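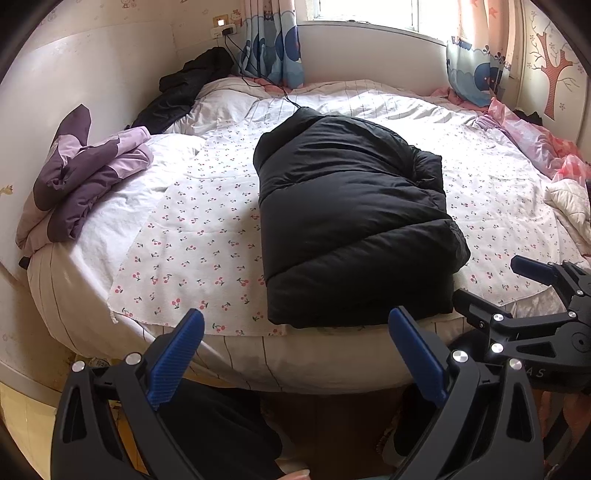

Pumstead Reception Center, arrivals inspection
Checklist with inspector's comments, August
Flights covered: 2 (both Ginow Air charter)
Passengers on manifests: 977

1. Manifest matches headcount at the aircraft door
Partly met. The first flight matched. The second was corrected by hand after boarding and the correction is not initialed. I was told the numbers "came out right in the end." I would like to see the sheet that shows it.

2. Health screening before passengers enter the hall
Met on paper. Thermometers were in use at both lanes. The calibration stickers on the left lane had expired, and the shift lead's answer was that new ones were on order. No order form was produced.

3. Separate routes for passengers with symptoms
Not met. The route exists on the floor plan. In the hall it runs through the same double doors as everyone else, with tape on the floor. Tape does not separate anyone.

4. Bus transfer to lodging
Partly met. Cutia Coaches kept every other row empty on the buses I boarded. Drivers had masks. Cleaning logs for the return trips were all filled in with the same pen and the same time, 4:15 p.m., which I find hard to believe for vehicles that left an hour apart.

5. Lodging ready on arrival
Partly met. The Sabbagh dormitory is listed as having 2000 beds. That figure includes the east wing, where the water was shut off during my visit. Please stop quoting it to the ministry until the wing is open.

6. Bedding and towels
Met. Sealed packs in the rooms I checked.

7. Fire exits and alarms
Not met. Second floor, rear stair: door wedged open with a luggage cart. Moved while I stood there. Check again without calling ahead.

8. Meals and drinking water
Met. Delivered to doors. Labels list allergens, though only in one language.

9. Exit paperwork at the end of quarantine
Could not be checked. The office says 2941 people have been released since the program began. The binder I was given stops well short of that, and the rest is said to be "in the system." Access to the system was not available.

Overall: conditional pass, against my preference. Items 3 and 7 need to be fixed before the next charter lands. Item 9 stays open until I have seen the records myself.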